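So for our project, Shona and I taught a robot arm to tidy up a cable by showing it how, with no joystick at all. You just hold the gripper yourself and do the job while its camera records. We did 725 demos (my wrist still hates me!) and kept 700 of them.

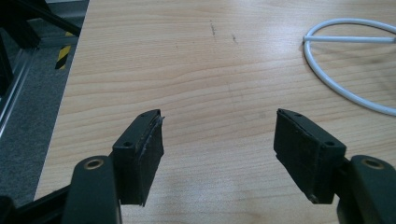
Gripper open over the table, white cable up at the right.

The left finger pad got pretty frayed — I'd swap both pads before the next round. Ms. Holloway also wants us to try starting from farther away, and I think she's right, my starts all look the same. Shona is writing up the training part in section 11.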